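Section 3. What We Learned About Snack Packing

Our group was given the breakfast table unit, the one everybody else avoided because it involves fruit. The brief asked how a small table should be laid out so that food gets into a basket without bruises or arguments. Quentin Leblanc drew the floor plan. I did the typing, and it shows.

We ran 148 packings over 2 weeks and tried 5 layouts. Layout 9 (the numbering is Quentin's, please don't ask) won, mostly by having the fewest dropped apples.

## Findings

- Soft fruit goes in last. We wrote this down on Monday and ignored it until the bananas went brown.
- The toaster is furniture. It was never used in any session, yet every layout had to be planned with the toaster in mind.
- An open bin next to the food fills up with things that aren't food. Ours collected pens.
- The wicker basket belongs at the near edge of the table, with the apple and banana just beyond it and the plastic bin off to the left.

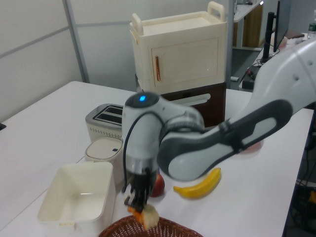

## Still to do

Write up the layout nobody liked, weigh the basket, and return the spare one to the Horkden lab before they notice it has a handle missing.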